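Kütt 手持夹爪套件评测:硬件合格,随附的操作规范更值得讨论

11月8日更新:补充了线缆固定的部分,并修改了评分。

先说明一下,中文是我的第二语言,所以有些术语可能和大家平时用的不一样。如果有地方写得不清楚,请在下面留言,我会改。

我从七月开始使用 Kütt 的手持夹爪套件,到现在是 4 个月。套件包括一对夹爪、两个带黑色方块图案的定位方块、腕带、连接线,还有一本打印出来的操作规范。这本规范由 Kernora 编写,和 Kütt 的硬件一起销售。网上已经有几篇文章介绍夹爪的参数,写规范的文章我没有找到,所以我想把重点放在规范上。我的理由很简单:夹爪坏了可以换零件,但是采集的时候习惯不好,录下来的数据后来很难修。

我们在 Norkbridge 有一个不大的房间用来采集。主要做的是日常物品的动作:拿包、放包、整理衣服、收拾地面。到目前为止保留下来的有效片段有 400 段,录过的总数比这个多不少,多出来的那些按照规范应该丢掉,后面我会讲这个问题。

一、开箱和安装

包装没有什么特别的。夹爪是灰色的,表面是哑光,拿在手里不滑。安装定位方块的时候需要注意方向,规范里有一张示意图,但是那张图印得太小,我第一次装反了。装反以后软件不会报错,只是轨迹看起来有一点奇怪,好像手一直在往后退。我花了一个下午才发现原因。建议 Kernora 把这张图放大,或者在方块的底部加一个箭头。

腕带的长度够用。手大的人和手小的人都试过,调整以后都能戴紧。规范要求“腕带与手腕之间可放入一根手指”,我觉得这个写法很好,因为每个人都能马上检查,不需要工具。

需要另外购买的是背带。Kütt 不卖背带,我们用的是 Heltia 的,两条肩带前面有塑料扣。它和套件的配合没有问题,但说明书里没有提到兼容性,所以买之前最好先问一下客服。

二、规范的结构

整本规范分为四个部分:场地、佩戴、动作、记录。每一条先写“必须”或“建议”,然后写具体内容,有一些条目后面有很短的解释。这个区分我很喜欢。我以前用过别的规范,里面所有的句子都像命令,读完以后不知道哪一条真的重要。

规范的语言比较干,有时候太干。比如“操作者应避免非代表性行为”,我读了三遍才明白它的意思是:请像平时一样做动作,不要为了镜头表演。这样的句子如果写得简单一点,新来的人会更容易照着做。

三、动作部分:软的东西怎么夹

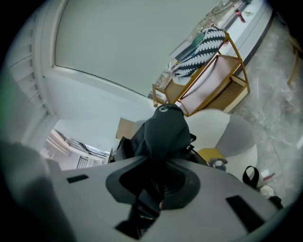 规范里关于软物体的条款是我用得最多的。它把物体分为三类:硬的、半硬的和软的。软物体必须“从织物较厚处接触,夹紧后停顿一秒,再开始移动”。停顿的要求一开始让我觉得麻烦,后来我明白了它的用处:布料被夹住的时候会自己变形,如果马上移动,录像里很难分清楚哪一部分变化来自夹爪,哪一部分来自布料本身。黑色的织物尤其需要这个停顿。聚成一团竖在夹爪中间的时候,它的褶皱都是柔和的暗色,从夹爪的视角看几乎只有一个轮廓,靠近顶部的那个白色小圆标志就成了最容易跟踪的点。规范对这种情况有一条“建议”:深色软物体上如果有标志或者缝线,开始的时候尽量让它朝向镜头。我认为这一条应该改成“必须”。

我比较过遵守这一条和不遵守这一条的片段。标志朝向镜头的时候,标注的人工作得明显更快,问我的问题也少。标志朝下的时候,标注的人经常写信来问:包是不是转过了?提手在哪一边?有时候我自己看录像也回答不出来。

还有一条是关于夹紧力的。规范写的是“以不滑落为限,不宜过紧”。这样的写法在硬物体上可以,在软物体上不够清楚。布料被夹得很紧也不会坏,所以操作者会自然地越夹越紧,特别是在录了很久、手已经累的时候。我们自己加了一个内部规则:连续录制之后必须休息,休息以后先空手开合几次夹爪,再继续。效果我没有办法证明,只能说我们的人手腕不那么疼了。

关于失败的动作,规范的态度我很同意。东西掉了,不要马上停止录制,应该把它捡起来,继续完成,然后在记录里选择“有恢复”。只有三种情况可以丢掉整段:定位丢失、有人走到物体前面挡住、操作者做错了任务。问题是,实际工作中大家都想要漂亮的片段。我看到过同事因为“放得不太正”就重新录一次,这样做出来的数据太干净,和真实生活不像。我们现在要求丢掉片段的时候必须写原因,写原因比较麻烦,所以随便丢的人就少了。

四、场地部分:地面、窗户和线

场地的条款一共不长,但是我觉得写规范的人在这里想得最少。

第一是光线。规范写“避免直射光”,没有写怎么处理窗户。我们的房间白天靠窗的一侧很亮,夹爪抬起来的时候,镜头从布料一下子转到窗外,画面的曝光会变化。窗帘拉下来以后情况好很多。规范应该写明:同一组任务里,窗帘的位置要保持一样,而且要写进记录。现在的记录表里没有这一栏,我们写在备注里,后来查找的时候很不方便。

第二是地面。浅色、有花纹的石材地面对定位其实是好事,因为有很多小的特征可以用。反光是另外一个问题,规范没有提到。至于地面上的小东西,规范区分了“任务物体”和“环境物体”,环境物体不用拿走,但是录制过程中不能移动。我喜欢这个规定。普通人的家里地上就是会有东西,如果每次都收得很干净,模型以后看到一只杯子在地上就不知道怎么办。不过操作者走路的地方必须清空,这一条是“必须”,而且用了粗体字,我也完全同意。

第三是线缆,我对旧版本评测里写的内容不满意,所以重新写了一次。

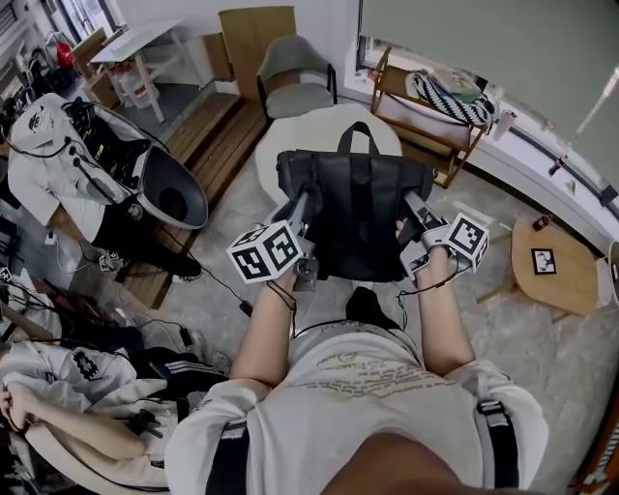
双手夹爪夹取黑色背包,背包放在白色圆垫上。左侧夹爪的黑色线缆经过地面。

规范对线缆只有一句话:“线缆应妥善整理。”什么叫妥善,没有说明。坐着做的任务问题不大,操作者的脚基本不动。但是如果下一段要站起来走两步,同一根线就变成了危险。旁边还有其他人坐着、也戴着设备的时候,几根线在地上靠得很近,站起来之前一定要先看一眼。我们试过三种办法。把线用胶带贴在地上,安全,但是换任务的时候要撕下来,地面上会留胶。把线从手臂后面绕上去,固定在背带的肩带上,人可以自由地走,缺点是抬手的时候线会拉住手腕,动作变得不自然。最后一种是给线留一段松的,在肘部用软带固定一次,然后从背后下去。我们现在用最后一种,坐着的任务还允许线放在地上。

我希望下一版规范至少写三点:坐姿和站姿分开规定,两位操作者之间的最小距离,以及起身之前口头提醒。这些在普通的工厂安全规定里都是很常见的内容,搬过来不困难。

五、人的部分

规范里有一页讲“在场人员”。我认为写得比很多同类文件都认真,所以多说几句。

每一位可能被拍到的人必须在开始之前同意,包括在旁边休息、没有参加录制的人。头部视角的镜头看得很宽,椅子扶手上的一只手臂也会进入画面,很多人自己不知道。规范要求在地上或者墙上标出镜头可能覆盖的范围。我们用的办法是在开始之前让大家看一次实时画面,比贴标记直接,而且大家看过一次以后就记住了。

衣服方面,规范“建议”操作者不穿有大面积文字的上衣,原因是文字可能带来个人信息。我们没有严格执行。旧的 T 恤,字已经洗得看不太清楚,我觉得没有必要换。但是工作证、带名字的衣服,我们一律不允许。首饰也是“建议”取下,细的手环我们可以接受,戒指不行,因为会刮到夹爪的握把。

同意书的模板附在最后两页。模板里有一个地方我不喜欢:撤回同意的方法写得很小,而且只给了一个邮箱。我们自己的版本把它放到了第一段。如果有人以后改变主意,应该很容易找到怎么做。

六、定位方块的保养

定位方块比我想象的更容易出问题。白色的面很快会变脏,主要是手指摸的。规范要求每天用干的软布擦一次,不能用酒精。我用酒精擦过一个旧的,黑色的图案边缘变模糊了,所以请相信规范。

放工具的时候不要让方块朝下。规范里有这一条,但是只写在图注里,很多人不看。休息时大家习惯把夹爪随手放在椅子旁边,方块正好碰到地面,角就磨圆了。我建议准备一张固定的小桌子,桌上只放夹爪和标定卡。我们有一张圆的木边桌,标定卡就放在上面,这样录制之前一伸手就可以拿到,忘记标定的情况少了很多。

标定的频率,规范写的是“每 100 段一次,以及每次重新佩戴之后”。后半句很重要,前半句我觉得太宽。软的东西会拉夹爪的手指,拉多了以后会有小的偏差。我们每天早上和午饭以后各做一次。

七、记录表

记录表是我最不满意的部分。表格里有任务名称、操作者编号、物体类别、是否有恢复、备注。问题在于物体类别只有一层。“包”就是“包”,双肩包和布袋子在一起。对夹爪来说它们的区别很大:双肩包上面有提手,可以直接夹提手,也可以夹包身;布袋子没有固定的形状,夹在哪里每次都不一样。至少应该加一栏“接触位置”。

任务名称也没有统一的写法。有人写“拿起包”,有人写“拿包”,有人写“把包拿起来”。我是外国人,这对我来说特别困难,因为我不确定它们的意思是不是完全一样。后来我们做了一张固定的动词表,只能从里面选择。规范里如果有这样一张表,使用的人会省很多时间。

另外,Kernora 的样例文件里有 1,000 行记录,用来给新手参考。我看了其中一部分,发现备注栏大多数是空的。这给新手一个不好的印象,好像备注不重要。

八、客服和更新

我给 Kernora 写过信,提出了线缆和类别的问题。回信比较快,态度也很客气,内容是“将在下一版中考虑”。下一版什么时候出来,信里没有写。Kütt 的硬件客服我只联系过一次,问的是腕带的备件,寄来的颜色不对,但是能用。

九、评分(满分五分)

硬件:四分。夹爪可靠,手感好,方块容易脏,安装图太小。
规范,动作部分:四分半。软物体和失败恢复写得很好。
规范,场地部分:两分半。旧评测给了三分,线缆的问题让我减了半分。
规范,人员部分:四分。
记录表:两分。

适合谁买:已经有一点采集经验、愿意自己补充内部规则的小团队。如果你们是第一次做,而且没有人有时间修改记录表,我建议先向 Kernora 要规范的电子版看一看,纸的那本字太小,也不能搜索。

关于评论里有人问的背带型号:Heltia 的标签已经磨掉了,我找到购买记录以后会补在这里。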